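My workshop is half a garage and the other half is a simulator on a six-year-old desktop, and I keep getting mail about both, so this page is the simulator half. It's everything I've picked up from trying grippers on kitchen stuff: drawers, cabinet lips, oven doors, the lot. Steal what you like!

## Set up before you swap anything

- Save the arm's starting pose under a name you'll recognize next month. Mine used to be called "start2_new" and I lost a whole October weekend to that.
- Change one thing per run. Gripper OR camera OR controller. I know it's tempting to put the new fingers on and fix the wrist speed while you're in there. Don't.
- Write the gripper name in the log yourself, by hand. The folder name will lie to you sooner or later.
- Do 20 tries per gripper before you form an opinion. I've fallen in love with a gripper after three good pulls and been very sorry.

## Picking fingers for the job

I went back and forth between three grippers this fall, the Jarutine (skinny fingers), the Badcombe (fat rubbery pads) and a Kolus that a friend, Ulises Acuña, talked me into. They're all two-finger types and they all look much the same on the sales page, but wow, do they behave differently once there's furniture involved.

Skinny fingers are what you want for anything with a lip or a slot. They get in behind an edge where a padded finger just bumps the front and sits there. The trade is that they slide off round handles, and if your friction numbers are too generous in the simulator you won't find that out until you try it on a real door.

Fat pads are lovely on mugs, jars, loop handles, all the forgiving stuff. I'd start a beginner on pads every time. Just keep them away from narrow openings, or turn the wrist a quarter turn and go in sideways (works maybe half the time for me).

The Kolus is somewhere in the middle and costs $2,950 in real life, so I've only ever used the model file. Ulises swears by his. He also swears by instant coffee, so weigh that as you see fit.

## The appliance-on-a-cabinet test

If you only build one test, build this one. Put a boxy appliance with a door on top of a wooden cabinet, and give the cabinet an opening right under the appliance. Now the arm has to work close to one thing without smacking the other, and that's pretty much every kitchen I've ever stood in.

I like a curved edge on the opening, too. A straight edge lets you get away with a sloppy approach angle, and a curvy one means the spot you aim for really matters. Come in angled a bit downward with the thin fingers leading, and stop just short of the wood so you can check where everything is before you commit. I pause the run at that point every single time and look around the arm: what's the wrist near? What's the white housing covering up? With the camera out to the side like mine, the arm ends up in front of the appliance door handle, and a bright orange handle is a lot easier to keep track of than one that matches the body. Paint yours something loud.

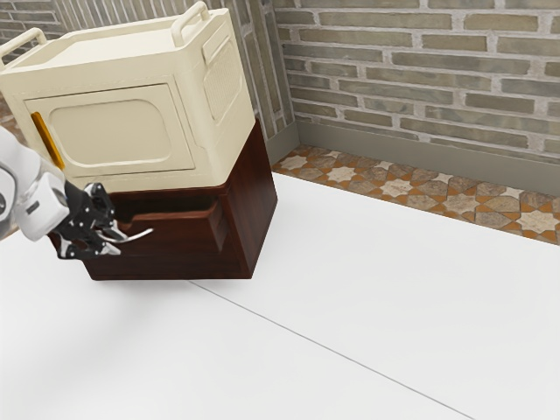 ## Cameras, or why I moved mine four times

A camera looking from the side and a little above is my favorite for watching by eye. You get the gap between fingertip and furniture, and you get the top of the appliance as well. It's not so hot for the controller, though, because the arm blocks its own view right when things get interesting.

So I run a second one on the wrist. It's ugly footage, all fingertips and wood grain, but the last 6 inches of a reach are where I need it. If your computer complains about two cameras, drop the side one to a lower frame rate and leave the wrist one alone.

A few small ones:

- Shiny wood will fool a depth camera in real life. Turn the gloss up in the simulator so you get used to the headache early.
- Big plain floors make it hard to judge distance. I hunt for a seam or a shadow and go by that.
- Busy tile and brick are good to have in the background. If your vision setup only works against a blank wall, better to learn it now.

## Controllers: slow hands win

I tried Zapata's controller against the plain one that came with the arm. Zapata's is smoother, no question, and it's the one I use for doors. For poking around near a cabinet lip I went back to the plain one, since I can tell it to creep at 40 percent speed and it does exactly that, with no clever blending at the end.

Set your contact limit low to begin with and bring it up in small steps. If the fingers touch wood and the arm keeps pushing, your limit is too high, and on a real bench that's a bent fingertip. (Ask me how I know. Two of them are holding my window open.)

Also, back out the way you came in! So many of my crashes were on the exit. The arm did its careful little approach and then swung straight up into the appliance on the way home. Add a point right in front of the opening and make the arm pass through it both ways.

## What's on my bench right now

Jarutine fingers, plain controller, wrist camera plus side camera. I'm still fiddling with the friction on the orange handle, and I want to try the Badcombe pads on the loop handles on top of the appliance next. I'll add the settings to this page once I trust them.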